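Speaker notes, student project session
Two-arm sorting cell, Clonden team
Speaker: Sevim Polat. Questions shared with Kohei Nishimura.

Slide 1. Title
Give team names: Fereshteh Mahmoudi (motion planning), Kohei Nishimura (gripper control), Lamduan Noiphan (conveyor electronics), myself (integration and test). Faculty advisor is Hinata Shimada. Do not read the abstract aloud. It is in the program.

Slide 2. The assignment
Course brief: move soft parts from a belt to a bin with two arms that share part of their reach. No fences between the arms. Either arm may take any part. Grading covers cycle time, dropped parts, and stops caused by the arms waiting on each other. The third item carries the most weight, and most of this talk is on it.

The project name is Stunen. The planner is called Fastero in the code and on the plots. Say this once so the plot labels make sense later.

Slide 3. Cell layout
Layout is flat on the floor. Both arm bases are behind the work area, with the belt and the bin in front of them. Brown paper covers the floor and blue painter's tape divides it into squares. The squares are the unit of reservation in the planner: an arm must hold a square before any part of its gripper passes over it. We started with a finer grid in software only and could not debug it by eye. Taping the grid onto the paper cost one afternoon and removed most of the arguments about where an arm was when a run stopped.

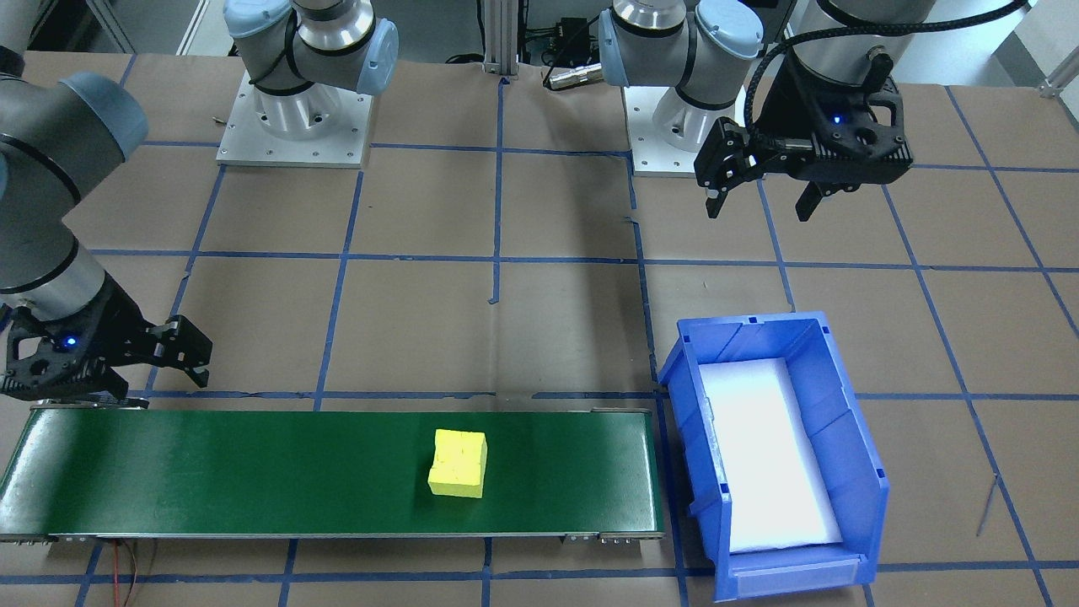 Reservation works in three steps. The planner takes a proposed path and projects it down onto the grid. It lists the squares the path crosses, in order. It then requests all of them at once. If one is held by the other arm, the whole request is refused and the arm stays where it is. Partial holds are not allowed. In the first version they were, and the two arms could each keep a square the other needed.

Pause here. Someone usually asks about throughput. Answer: yes, all-or-nothing requests are slower on paper. Numbers are on slide 6.

Slide 4. Parts and grippers
Parts are foam cubes. Foam was chosen by the course. It compresses, so finger position is a poor signal for a successful grasp. Kohei's controller closes to a fixed width, waits 400 ms, and reads motor current. Current below threshold means an empty grasp and the part is marked as still on the belt. The wait could be shorter. We did not tune it before the December deadline and I would say so if asked.

The bin has a foam liner. Without it, cubes dropped from release height bounced over the front lip. Release height was left alone after the liner went in.

Slide 5. Belt
Belt runs at one speed and is stopped and started by the planner. Lamduan wrote the driver. Two points to make:
Stopping distance is measured, then added to the pick position as a constant.
The belt never starts while a gripper holds a square that overlaps it. The rule is enforced in the driver, so a planner fault cannot override it.

Slide 6. Results
Final test series was 815 picks. Show the table and let people read it. Points to say aloud:
30 empty grasps, all detected by the current check.
2 stops that needed a person. Both came from the same stale reservation, left behind when a path was canceled between request and start. Fixed by releasing on cancel. The series was not repeated after the fix, so the table shows the old code.
No contact between arms.

Slide 7. What did not work
Vision-based part location on a moving belt. Exposure and timestamp errors added up to more than the finger opening allows. We stop the belt to look.
Priority for the arm closest to the bin. It starved the other arm when parts arrived in pairs. Replaced with oldest request first.

Slide 8. Next group
Repository and wiring list go to the next group. Fereshteh is extending the grid to a second layer so one arm can pass above the other. The request format already has a height field, currently always zero.

Leave slide 8 up during questions. If the grid size comes up, go back to slide 3. Gripper questions go to Kohei.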